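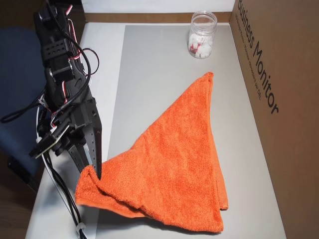
Orange hand towel, one corner up, mid-argument.

Search this forum Enter keywords Go Advanced

Thread: Folding terry hand towels - thirds or quarters?
Board: Laundry, Linen and Other Grievances

gumleafgreta
Tuesday, March 6, 2018
Right, I need a ruling. I have bought a stack of the Korneck hand towels in orange (yes, orange, the grey ones were sold out and I've come round to them) and they will not sit neatly on the shelf. Fold them in half and half again and you get a fat little brick with a bulge on the spine. Fold them in thirds and one end slides out every time somebody opens the cupboard.

My mum was a quarters woman. My mother-in-law is a thirds woman and has opinions about my mum. I'd like to settle this before they are both here in April.

doona_thief
Thirds, lengthwise, then in half. Hem to the inside. I don't know why this is still being discussed.

saltbushsid
Because you're wrong, doona. Thirds is for bath sheets. A hand towel in thirds is a scarf.

gumleafgreta
See, this is what dinner is like at my place.

pegbasket59
Before anybody folds anything, are you laying it flat first? Properly flat, on a table, and smoothing from the middle outward? Most of the bulge people complain about was there before the first fold. Terry has loops, the loops grab each other, and you end up folding a wrinkle into a bigger wrinkle. I do mine on the kitchen table with something pale underneath so I can see whether the edges are square.
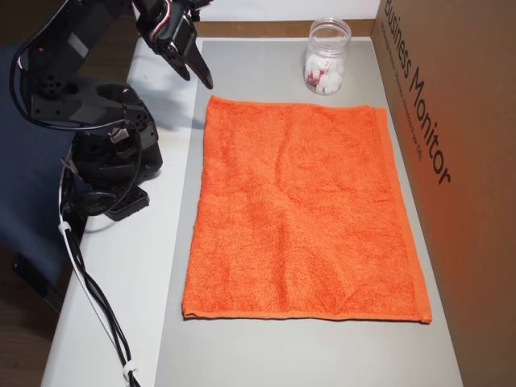 Flat, hem on the right, jar at the top.

Creases across the middle at that stage are fine, they'll go with the flat of your hand. It's the corners you want to worry about. If your corners are close to square you can fold any way you please and it'll stack.

doona_thief
Any way you please as long as it's thirds.

saltbushsid
What's in the jar?

pegbasket59
White cottony stuff and some red and white bits. Can we stay on towels.

saltbushsid
Are the red and white bits lollies?

pegbasket59
Towels, Sid.

moth_and_co
Commercial laundry here, or I was until my back resigned. We did 600 hand towels on a slow morning and 1756 on the worst day I ever had, a wedding weekend at a place I won't name. Quarters, every last one. Nobody in that building had time for thirds. You grab two corners, bring them to the other two, turn it, do it again, on the pile. If the pile leaned you turned every second one around so the fat edges took turns.

Corner to opposite corner is a different matter. That gives you a triangle, and we had a new starter who did a whole trolley of them. They looked lovely and would not stack for love or money. He went on to work in cafes.

doona_thief
With respect, a hotel towel is washed until it has no will left. Greta's are brand new and still have ideas.

gumleafgreta
They do still have ideas. The first wash got orange fluff on everything I own, including the dog.

moth_and_co
Wash them again, cold, on their own, and skip the softener. Softener makes terry slippery and a slippery towel won't hold a fold of any kind. I'll give doona that much about the new ones.

tuckshop_tyrant
I bought a Clolon folding board for this. Cost me 59 dollars. It is a piece of plastic with a hinge. My towels are now all exactly the same size and I have never been less happy.

saltbushsid
Did you get it from Flalter? They had them stacked by the registers for months. I used mine under a pot plant.

tuckshop_tyrant
From Flalter, yes. I stand by nothing I said in my review.

pegbasket59
You don't need a board. You need a clear bit of table and the long side running away from you. Near edge up to the far edge, pat it down, then side to side. If one corner keeps curling, put your palm on it for a second before you start.
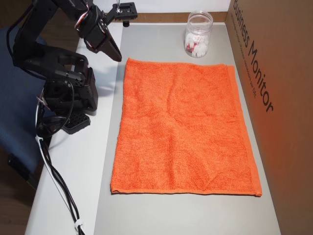

And keep the hemmed long side on the same hand each time, left or right, I don't care which. Mine's always on the right. The hem is flatter than the rest, so if it wanders about from towel to towel the stack goes up like a staircase. Second fold goes toward the hem, so the hem ends up underneath and the shelf only sees the soft side.

doona_thief
Hem underneath, I'll accept. You're a thirds person who hasn't been told.

pegbasket59
I've been told. Repeatedly, by you, in the fitted sheet thread, which got to 724 replies before it was locked.

moth_and_co
I enjoyed that thread.

gumleafgreta
Okay, update. I did four in quarters the peg way and four in thirds the doona way and put them side by side in the cupboard. The quarters are standing up straight. The thirds take up less depth, so the door closes, which I admit is a feature I'd been missing.

doona_thief
Thank you.

saltbushsid
Get a deeper cupboard. There's a Cifuentes one in my hallway you could lose a child in.

tuckshop_tyrant
Or roll them?

moth_and_co
Get out.

gumleafgreta
I'm leaving four of each in there until April and letting the mothers sort it out between them. Sid, I'm with you on the jar, by the way. I reckon lollies.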